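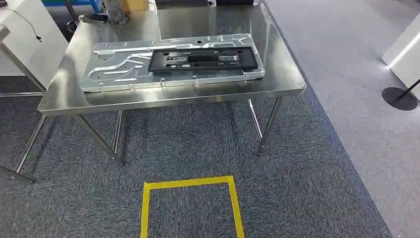
Catalog 13, page 4

Clovska Egg Tempera Set for Panel Painters

The Clovska set is a boxed group of dry pigments and binding supplies for painting in egg tempera on gessoed wood. It is put together by Saro, which also grinds the pigments. The set suits painters who have worked with tempera from tubes and want to mix their own, and it is also used in beginner classes where students share one box between two easels.

Egg tempera is made fresh for each session. The painter separates an egg yolk, thins it with a little water, and works it into a pigment paste on a glass slab. The paint dries to the touch within moments and is built up in thin strokes. There is no ready-made paint in this box, and the eggs are up to you.

What comes in the box

Dry pigments in screw-top glass jars
Glass muller with a flat grinding face
Tempered glass slab with ground surface
Two small palette knives
Empty jars with lids for pigment pastes
Dropper bottle for water
Dropper bottle for yolk medium
Printed mixing guide

The box itself is beech with a sliding lid. The jars sit in a cut tray that lifts out, and the slab is stored flat underneath it. The muller has its own slot at the right side. Please put it back there before you carry the box, as it is heavy enough to break a jar if it rolls.

The pigments

There are 13 colors in the set. The choice leans toward earths, which grind easily in water and behave well with yolk.

Yellow ochre
Raw sienna
Burnt sienna
Raw umber
Burnt umber
Red ochre
Green earth
Terre verte, burnt
Ultramarine blue
Iron oxide black
Iron oxide violet
Chromium oxide green
Titanium white

We do not include lead white, vermilion or orpiment. Painters who want a warmer white usually add a touch of yellow ochre to the titanium. For a strong red, the red ochre can be glazed over itself several times, or you can order the Abbasi Red separately (see below).

Green earth is a weak color by nature. It takes more pigment to cover than the others, and it is the one most people run out of first. It is mainly used as an underlayer for faces and hands, where a thin and slightly transparent green is what you want. The burnt version is a soft brown and is handy for drawing in folds of cloth.

Ultramarine can be stubborn when it is mixed with water alone. Wet it first with a drop of grain alcohol and it will take the water without floating. The same goes for the iron oxide violet, to a lesser degree.

Making the pastes

Put a spoonful of dry pigment on the slab and make a well in the center. Add water from the dropper, a little at a time, and fold it in with a palette knife until you have a stiff paste. Then grind with the muller in a figure eight, scraping the paste back to the middle every so often. Earth colors need a few minutes. Ultramarine should be ground lightly, as too much pressure dulls it.

Store the paste in one of the empty jars with a thin layer of water on top. It will keep for months if the lid is tight. Do not add egg to the storage jar. Egg goes in only when you are ready to paint, and only in the amount you will use that day.

Making the yolk medium

Separate the yolk and dry it by rolling it from palm to palm, wiping the free hand on a paper towel each time. Pick up the yolk by its skin, hold it over a clean jar, and pierce it from below. Let the inside run out and throw the skin away. Add a teaspoon of water and stir.

To temper a color, mix equal parts paste and yolk medium on your palette. Brush some onto a scrap of glass and let it dry, then lift it with a knife blade. A good mix peels up as a flexible skin. If it comes off as powder, add yolk. If it stays greasy and shiny, add paste. Each pigment needs a slightly different amount, and the mixing guide has a table with a starting point for every color in the box.

Medium kept in the refrigerator lasts two or three days. Throw it out if it smells off.

Panels

Egg tempera is too brittle for stretched canvas. It needs a rigid, absorbent ground, and true gesso made with chalk and animal glue is the standard choice. Acrylic gesso from an art store will not do – the paint sits on top of it and can be rubbed off with a thumb.

Saro sells prepared panels to go with this set. They are solid poplar, braced on the back with two battens let into the wood, and faced with linen and gesso. The last coats are sanded smooth but not polished, so there is still some pull under the brush. Panels are made to order, and larger sizes take longer because each coat has to dry before the next goes on.

If you are making your own panels, size the wood on both faces and all edges. A board sized on one side only is likely to cup.

Brushes

No brushes are packed with the set. Most tempera painters prefer a round sable with a good point, and a size 2 or a size 4 covers nearly all of the fine work. A wider flat is useful for laying in backgrounds. Squeeze the brush out on a paper towel before each stroke so that it is damp and not loaded. Egg left in the hairs sets hard, so rinse in cool water often and wash with mild soap at the end of the session. Hot water cooks the egg into the brush.

Gilding

Gold leaf and gilding tools are sold apart from this box. If you plan to gild, do it before you paint. Bole and leaf should be in place and burnished first, and the outline of the gilded area scored into the gesso with a needle. The Storkix gilding kit has the bole, a gilder's tip, a cushion, a knife and an agate burnisher. It does not include the leaf, which you can order by the book in three shades.

Water gilding takes practice. For a first panel, many painters leave the background in yellow ochre and try the leaf on a sample board.

Varnish

A finished painting should be left alone for several months before it is varnished. The surface gets tougher as the yolk cures, and early varnish can sink in and leave dark patches. Some painters do not varnish at all and simply buff the surface with a soft cotton cloth, which brings up a low sheen. If you do varnish, test it on a scrap panel painted with the same colors. Expect the darks to deepen, the ultramarine most of all.

Keep a new painting out of kitchens and bathrooms while it cures. A white bloom sometimes shows on the surface in the first few weeks. It can be wiped off gently with a dry cloth and usually does not come back.

Safety

All dry pigments should be handled with care. Wear a dust mask when you open the jars and when you spoon out pigment, and keep the slab away from fans and open windows. Once the pigment is wet there is no dust to breathe. Do not eat at the work table, and do not use kitchen spoons that will go back in the drawer. Wipe up spills with a damp cloth – sweeping sends the powder into the air. Keep the box away from children and pets.

Refills and extras

Every pigment in the box can be bought as a single refill jar or in a larger pouch for studios. The refill jars are the same size as the originals and fit the tray. Pouches do not, but they are the cheaper way to buy the white and the green earth.

Abbasi Red – a bright, opaque synthetic red, sold by the jar
Spare muller, small or large
Replacement glass slab
Storkix gilding kit
Poplar panels, prepared
Chalk and glue for gesso, with instructions
Empty jars, pack of 4

Replacement slabs come with a ground surface. If your own slab has worn smooth, you can bring it back with a little 220 grit carborundum and water under the muller.

Delivery

The set ships in a double carton with the muller wrapped separately. Check the jars when the box arrives and let us know within the week if any are cracked. Animal glue, chalk and panels ship from the workshop and may arrive apart from the rest of the order. Panels ordered in January go out late, as the drying room is closed for part of the month.

Returns are accepted on unopened jars and unused tools. Panels cut to a custom size cannot be returned.

Item number: 3000
Related items: Storkix gilding kit, Abbasi Red, prepared poplar panels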